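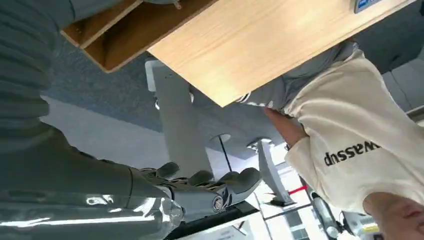

多指手和两指夹爪，哪个更适合做卡片分拣？

卡片类薄件用两指夹爪更稳，多指手留给形状不规则的物体。

评测对象为 Cernero 五指手与 Plelladden 两指夹爪，控制器统一用 Setari，固件未改动。五指手自重957克，夹爪轻得多，换装后需重设负载参数，否则腕部力矩读数偏移明显。

五指手的问题在指尖。指面为弧形，夹薄卡时接触区接近一条线，卡片容易绕该线转动。提高握力后转动减少，但卡面会弯。抓瓶子、布料没有这个问题，包络抓取的余量很大。关节回差偏大，标定后仍需约5分钟热机才稳定。

夹爪的黑色平指贴合卡面，姿态可控。测试任务是把卡片逐张插入纸板分格架，槽位窄，对入槽角度要求高。Benedikt Reisinger 写的插入程序先倾斜卡片，让一角进槽，再转正下放。线缆走在夹爪外侧，靠近桌沿作业时要留意挂线，建议加一个线夹。

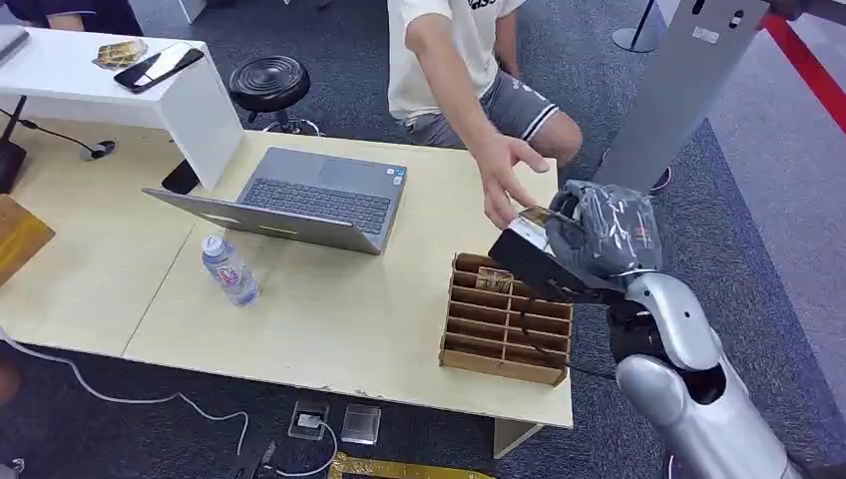

控制器与相机

Setari 的示教界面朴素，力控参数藏在三级菜单里，导出日志只支持自有格式。腕部相机视场够宽，近距离对焦一般，卡片离镜头太近时边缘发虚；头部视角看槽口更清楚，遮挡主要来自夹爪本体。两路画面同时用，定位结果比单用腕部稳定。

价格与结论

夹爪报价1670欧元，五指手3905欧元，均不含法兰。只做薄件的话选夹爪。Murthy 的软指套5月到货，届时补测五指手夹卡。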